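Inicio Jardín Taller Archivo Contacto

Afilar la cuchilla del cortacésped antes de mayo

Este año he vuelto a dejarlo para tarde. El cortacésped es un Puneo de segunda mano que le compré a Aurora Sampaio cuando se mudó a un piso, y desde noviembre estaba guardado bajo una lona en el cobertizo. Lo saqué la semana pasada, arrancó al tercer tirón y corté la mitad del césped de delante. Al día siguiente las puntas de la hierba estaban blancas y deshilachadas. La cuchilla no cortaba, arrancaba.

Quité primero el capuchón de la bujía. Después tumbé la máquina con el filtro del aire hacia arriba, porque la otra vez lo hice al revés y estuve una tarde limpiando aceite. El tornillo central es del 16 y estaba muy apretado. Puse un taco de madera entre la cuchilla y la carcasa, rocié un poco de aflojatodo, esperé y salió con la llave larga.

Debajo había una costra de hierba seca bastante dura. La rasqué con una espátula de plástico. No uso agua a presión en esa zona, aunque Senthil Hegde, que tiene el huerto pegado al mío, lo hace todos los meses y no le ha pasado nada. 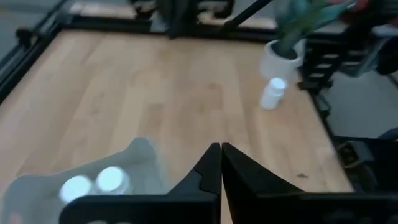
Tablero de madera clara con bordes de metal oscuro.

Para afilar usé una lima plana y el tornillo de banco. Se puede hacer con amoladora, pero calienta el filo y se come mucho material si uno se despista. Con la lima tardé tres cuartos de hora, siguiendo el ángulo que traía de fábrica y solo por la cara de arriba. Dos mellas grandes, de alguna piedra, las dejé casi como estaban. Para quitarlas del todo habría que perder demasiado metal.

Luego el equilibrado. Cuelgo la cuchilla de un clavo por el agujero central y miro si cae hacia un lado. Caía a la izquierda, así que unas pasadas más por esa parte - lejos del filo - y quedó horizontal.

Miré precios por si compensaba cambiarla. La original cuesta 78 euros en la tienda de Clurcombe y hay una compatible de marca Lobo más barata, pero no tenían en stock mi medida. De momento aguanta otra temporada. 

Al montarla, la parte curvada va hacia la carcasa. Lo apunto aquí porque hace dos años la puse al revés y tardé en darme cuenta.

Ayer corté lo que faltaba, con la altura en la posición 3, y el corte ha quedado limpio. Me falta cambiar el aceite y mirar el cable del freno, que va un poco flojo. Si alguien sabe dónde venden ese cable suelto, que me lo diga en los comentarios.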